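Search reviews
Enter keyword or product
Go

Skaltetti stone sealer, one litre: five weeks in

I put off sealing the kitchen counter for two years, mostly from fear of making it worse. Marble sulks when you get lemon on it and everyone online has a horror story. Then a neighbour lent me the end of her bottle of Skaltetti, I did a test patch behind the kettle, and I went out and bought my own that same afternoon!

It's a water-based sealer and it hardly smells, so I could do the job with the windows shut in May. You wipe it on with a lint-free cloth, leave it for ten minutes, then buff off whatever hasn't soaked in. Don't skip the buffing. I missed a strip beside the sink and got a hazy smear that took a second coat and some colourful language to shift.

The pour spout is brilliant – no glugging, no drips down the label. The cap is less brilliant, and mine cracked in the first week. I've used the Hostmont one as well, and it's fine, but it left my sample tile a shade darker. With this one I can't pick the treated tile from the bare one.

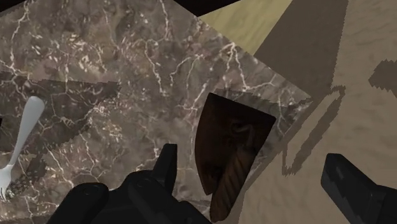 Tomoyo Fukuda

Coffee, beetroot and red wine have all wiped off so far. Vinegar is another matter, as no sealer stops etching, and the leaflet is upfront about that. I still use a board for citrus. One bottle did the counter twice with plenty left over for the laundry bench, so I reckon it's good value. I'd love a smaller size for renters, though.

Comments (3)

Nima Daneshvar
Does it work on honed stone? Ours drinks up everything.

Tomoyo Fukuda
Mine's polished, Nima, so try a hidden corner first.

Ivone Queiroz
My cap cracked too! I tipped the rest into an old jar and relabelled it.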